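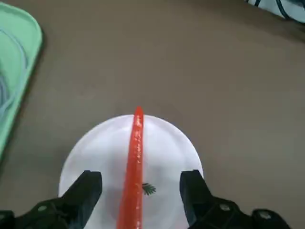

Honorato had been running the same test since February, and the result would not move. With the wrist camera alone, the Wudis arm got the red thing off the plate 26 times out of 2000. He knew the printed green leaf beside it better than his own signature. Hwang wanted a figure by Tuesday – any figure, she said, for the Rullgate paper.

He switched on the second camera and started again.

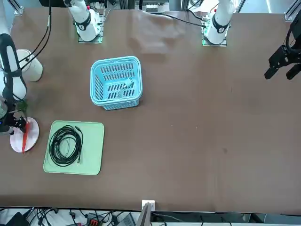

By 3 in the morning the new count had passed the old one. He wrote it on the back of his hand, then rang Tukmont. It rang a long time.

"It's the second view," he said.

"Go home, Ronaldo," said Hwang.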